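铭牌写 2000，电表写 1720

上次那篇讲插座电压记录的文章发出去之后，Jacobus Cele 来信问了一个问题：他的电热水壶铭牌上写着 2000 W，插在功率计上却从来没到过这个数，是壶坏了，还是功率计不准。我用自己的壶重复了一遍，功率计稳定后读数 1720 W，差 14%。两个仪表都没有坏。整件事可以用欧姆定律算完，不过算的过程里有几个地方容易出错，所以单独写一篇。

设备

壶是 Bondometti 的普通款，铭牌标 240 V、2000 W，底盘加热，没有调温功能。功率计是 Plillolow 的插座式，显示电压、电流、有功功率和累计电量，功率分辨率 1 W，电压分辨率 0.1 V。另外有一只手持万用表，一台厨房秤（分辨率 1 g），一支热电偶温度计。延长线长 8 米，截面 0.75 平方毫米，橡胶外皮，平时就用在厨房里，原因是 Figueroa 这栋楼的厨房插座全部装在离台面最远的那面墙上。

功率计接在延长线的末端，也就是壶这一侧。这一点后面会用到。如果接在墙上，它测到的功率里会包含延长线自己的发热。

铭牌的含义

铭牌上的功率是在铭牌电压下定义的。对电阻性负载来说，功率不是器件的固有属性，电阻才是。由 240 V 和 2000 W 可以得出：

R = 240 × 240 / 2000 = 28.8 Ω

这是热态电阻。冷态下用万用表量插头两极，按下开关，读数 28.1 Ω，扣掉了表笔自身的电阻。热态比冷态高 2.5%，和镍铬合金的温度系数相符。镍铬的电阻随温度变化很小，所以壶的功率曲线几乎是平的，通电后前几秒略高，随后就稳定下来。白炽灯丝完全是另一种情况，冷态电阻只有热态的十几分之一，用万用表量灯泡再去推算功率会得到荒谬的结果。

顺便说，有些壶的铭牌写的是一个电压范围和一个功率范围，例如 220–240 V，后面跟着两个功率值。低电压对应低功率，高电压对应高功率，两组数算出来的电阻应当是同一个值。如果算出来不一致，一般是四舍五入造成的。还有的铭牌只给一个功率，又给一个电压范围，这种标法没有提供足够的信息，只能自己量。

代入实际电压

通电稳定后功率计显示 222.6 V，7.73 A。两者相乘得 1720.7 W，屏幕上跳的是 1720，偶尔变成 1721。用电压平方除以电阻：

222.6 × 222.6 / 28.8 = 1720.5 W

吻合。功率因数显示 1.00，所以视在功率和有功功率不必区分。

Jacobus 的疑问到这里就算回答了。电压低 7.3%，功率低 14%，平方关系。很多人直觉上认为电压少 7%，功率也该少 7%，剩下的那一半就归到了仪表误差头上。

接下来的问题是，222.6 V 是怎么来的。

线路上的压降

不带负载时，墙上插座 227.9 V，延长线末端也是 227.9 V。没有电流，就没有压降，两处读数相同是应该的。通电后，墙上插座降到 225.5 V，延长线末端降到 222.6 V。总共少了 5.3 V，分成两段：

第一段，从空载的 227.9 V 到墙上的 225.5 V，2.4 V，对应变压器到插座的全部线路。除以 7.73 A，得 0.31 Ω。

第二段，从墙上的 225.5 V 到末端的 222.6 V，2.9 V，对应延长线。除以 7.73 A，得 0.375 Ω。

延长线的理论值可以直接算。铜的电阻率取 0.0175 Ω·mm²/m，电流来回各走一遍，总长 16 米：

0.0175 × 16 / 0.75 = 0.373 Ω

测量值和理论值之间只差 0.002 Ω，比我预期的好。考虑到 2.9 V 是两个分辨率 0.1 V 的读数相减得到的，这个程度的一致有运气成分，不能当成测量精度的证明。按分辨率估计，0.375 Ω 这个数的不确定度在百分之几，理论值落在里面就够了。

第一段的 0.31 Ω 没有理论值可以对照，楼里的布线我不知道走向，也不知道截面。只能说对于老楼来说这个数不算离谱。测量时有一个前提：同一相上的其他负载不能变化。我测了多轮，每轮都先记空载电压，再通电，再断电看空载电压有没有回到原处。晚上七点那一轮作废了，断电后电压没有回到原位，比通电前低了一点，说明邻居那边有东西开了。

把两段线路电阻和壶串在一起，可以反过来验证：

I = 227.9 / (28.8 + 0.31 + 0.373) = 7.73 A

不经延长线，直接插墙上：

I = 227.9 / (28.8 + 0.31) = 7.83 A

对应的功率是 1765 W。也就是说，延长线的代价是壶少拿到 45 W。这里有一个常见的误解，认为这 45 W 全部变成了延长线的发热。延长线的发热是：

7.73 × 7.73 × 0.373 = 22.3 W

剩下的那一半并没有在任何地方消耗掉，是总电流减小以后从电网取的功率本来就少了。Hajnalka Illés 审稿的时候在这里画了一个问号，她的意见是应该写得更清楚，所以再写一遍：加了延长线以后，整个回路的总电阻变大，总功率变小，壶分到的份额也变小，两个效应叠加，才是壶看到的降幅。

22.3 W 分布在 8 米线上，每米不到 3 W，展开放着摸不出明显的温度。卷在盘上则是另一回事，热量集中在一个小体积里，散不出去。卷盘上一般印着两个功率上限，收起状态的那个要低得多，请按那个数执行。

热量这一边

电的部分结束，下面是热的部分。这部分误差大一些。

每次称 500 g 水，起始温度 22 °C，从按下开关计时到自动跳开。中间值是 104 秒。输入能量：

1720 × 104 = 178.9 kJ

也就是 0.0497 度电，功率计的累计读数显示 0.05，分辨率不够，没有参考价值。

水从 22 °C 升到 100 °C 需要的热量：

0.5 × 4.186 × 78 = 163.3 kJ

比值 91.3%。网上给电热水壶的效率，从八成到九成五都有，差别基本来自水量。水量小，壶体自身吸收的热占的比例就大，效率自然低。不注明水量的效率数字没有意义。

剩下的 15.6 kJ 去了哪里，我做了一个粗略的分配。

壶体吸热。把热水倒进冷的空壶里，看平衡温度，可以反推出壶体的等效热容，结果是 130 J/K。升温 78 K，吸收 10.1 kJ。这个方法的缺点是倒水过程本身会散热，温度计插的深浅也影响读数，我估计误差有一成。

蒸发。跳开后立即连壶称重，少了 2 g。按汽化热 2257 kJ/kg 计算，4.5 kJ。厨房秤的分辨率是 1 g，所以这个数的误差接近它自己的一半，列在这里只是为了让账能合上。

壶壁散热。扣除前两项，剩余 1.0 kJ，除以 104 秒，平均 10 W。自然对流加辐射，壶壁平均温度从室温逐渐升高，10 W 在合理范围内，但也不能说验证了什么，它只是一个余数，前面各项的误差都堆在里面。

有读者可能会问海拔。Erkley 的海拔不高，沸点和 100 °C 的差别小于我的热电偶误差，忽略。

水量的影响

有了上面的参数，其他水量可以外推。1.5 kg 水：

水吸热 1.5 × 4.186 × 78 = 489.8 kJ，加壶体 10.1 kJ。蒸发和散热两项随时间变长会增加，先不计，得 499.9 kJ，除以 1720 W，290.6 秒。实际肯定更长，长多少取决于壁面散热，我没有测。

把壶体那一项换成等效水量更直观。130 J/K 相当于 31 g 水。每次从冷壶开始，等于多烧 31 g 水。连续烧两壶，第二壶就省下了这部分的大半。这个数在家里没有什么可以利用的地方，但如果要比较两只壶的测试数据，必须确认两边的起始状态相同，壶是冷的还是刚用过。很多评测不写这一条。 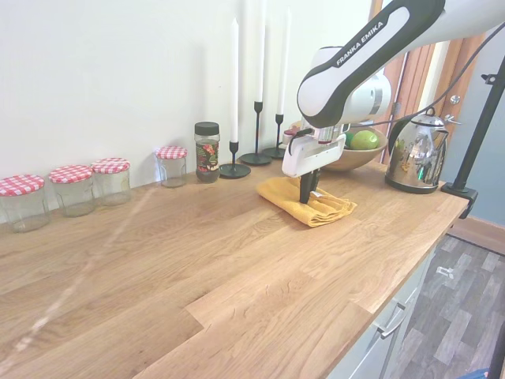
真正浪费的是多烧的水。烧 1 升只用半升，多出来的那半升要花掉 163.3 kJ，这比前面讨论过的所有损失加起来还大一个数量级。延长线在一次 104 秒的加热里损失 2.3 kJ，按水量折算，只够把 7 g 水从 22 °C 烧到沸腾。往壶里多倒一口水就超过它了。所以我没有换延长线，虽然从压降的角度看换成 1.5 平方毫米的会更好，压降减半，功率能回来二十几瓦。

水垢

Marjan Rostami 问水垢会不会明显增加耗电。直觉上水垢是隔热层，隔热层应该导致浪费。但稳态下这个推理不成立，加热元件的电功率由电压和电阻决定，热量没有别的地方可去，仍然要穿过水垢进到水里。变化的是元件那一侧的温度。

假设底盘面积 100 平方厘米，水垢厚 0.5 mm，热导率取 1 W/(m·K)。实际的水垢疏密不一，这个值能差好几倍，取 1 是为了好算。温差：

1720 × 0.0005 / (1 × 0.01) = 86 K

底盘要比没有水垢时高出 86 K，才能推动同样的热流。底盘加元件的热容按 90 J/K 估计，多存进去 7.7 kJ，折合 4.5 秒。断电后这部分热有一些会继续进入水里，让水多翻滚一会儿，对用水的人来说已经没有用处。

所以水垢的代价是每次多几秒，外加元件长期工作在更高的温度下，寿命缩短，热保护也可能提前动作。如果壶在水没有烧开时就跳掉，应该先怀疑水垢，再怀疑温控器。除垢用柠檬酸，比白醋没有气味，浓度和时间按包装说明，中间换一次溶液效果更好。除垢以后烧一壶清水倒掉。

我的壶在测量之前刚除过垢，以上数据对应的是干净的底盘。

跳开的时刻

自动跳开靠的是蒸汽。壶口附近有一条通道，把蒸汽引到手柄里的双金属片上，片子受热翻转，断开触点。它对水温本身没有直接反应。由此可以推出几件事：盖子没盖严会延迟跳开，甚至一直不跳；水加得过满，沸水可能先溅进通道；刚跳开立即重新按下，片子还是热的，按不住，要等它冷却。

104 秒这个数包含了从开始沸腾到片子翻转的时间。这段时间不恒定，是各轮计时之间差异的主要来源。如果只关心加热过程，应当以热电偶读到某个固定温度为终点，例如 95 °C，不要用跳开作为终点。我用跳开，只是考虑到大多数人不会往壶里插热电偶，这样他们可以直接和自己的结果比较。

另一个误差来源是起始水温。自来水刚放出来的时候和放了一阵之后不同，冬夏更不同。1 月份我测过一次水龙头的水，只有 9 °C。同样 500 g 水，从 9 °C 开始要多 27.2 kJ 给水，加上壶体的 1.7 kJ，一共多 28.9 kJ，按 1720 W 算多 16.8 秒。季节造成的差别远远大于延长线造成的差别。拿冬天的计时去和夏天的计时比较，然后得出壶老化了的结论，这种帖子我见过不止一次。

一年的账

按每天四次、每次 500 g 计算，一年 1460 次，耗电 72.6 度。其中延长线额外消耗的部分：

22.3 × 104 × 1460 / 3600000 = 0.94 度

功率计本身也耗电。Plillolow 的说明书没有写自耗，我把它接在另一只功率计后面测，0.4 W。如果一年到头插着不拔，就是 3.5 度，是延长线损耗的三倍多。测完请把它拔下来。

Jummai Haruna 提过另一个办法，用户外的总电表来测：把家里其他电器全部断开，数脉冲灯闪烁的间隔。总电表的精度等级比插座式功率计高，这个办法可以用来校准。缺点是要断开冰箱、路由器和各种待机电源，而且测到的功率包含户内线路的损耗，和插座末端的读数有系统差别，需要用前面那个线路电阻来修正。线路电阻里又有一部分在总电表之前，不能全部扣掉。两头都测过电压才能分得开。我家的总电表在地下室的锁柜里，没有做。

数据的格式

Manouchehr Rezaei 建议把原始记录做成表格放出来。我的记录是手写的，栏目如下，想重复的人可以照抄：

时间
空载电压（墙上）
空载电压（末端）
带载电压（墙上）
带载电压（末端）
电流
有功功率
水的质量
起始水温
室温
壶体是否冷却到室温
到跳开的秒数
跳开后总质量

墙上和末端的带载电压不能用同一只功率计同时读，我是用万用表量墙上插座的另一个孔位。两只表之间要先对一次零差：不带负载，量同一个点，记下差值。我的两只表差 0.3 V，万用表偏高，文中的数字已经修正过。不做这一步，2.4 V 和 2.9 V 这两个数就可能变成 2.1 和 3.2，线路电阻的分配会完全不同，加起来却仍然正确，不容易发现。

量带电插座有触电危险，不熟悉的人请跳过墙上电压这一栏，只用功率计。那样得不到两段各自的电阻，但可以得到总和，把功率计先后放在延长线两端各测一轮，也能近似分开，条件是两轮之间电网电压没有漂移。

更正

初稿里延长线的电阻算成了 0.187 Ω，忘了来回两根导线。Hajnalka 看出来的。另外初稿把热态电阻写成测量值，它是由铭牌推算、再用电压和电流的读数核对的，测量值只有冷态那一个。两处都已改正。

下一篇写微波炉。它的输入功率和标称输出功率是两个不同的量，测输出要用水量热法，容器的热容同样要扣掉。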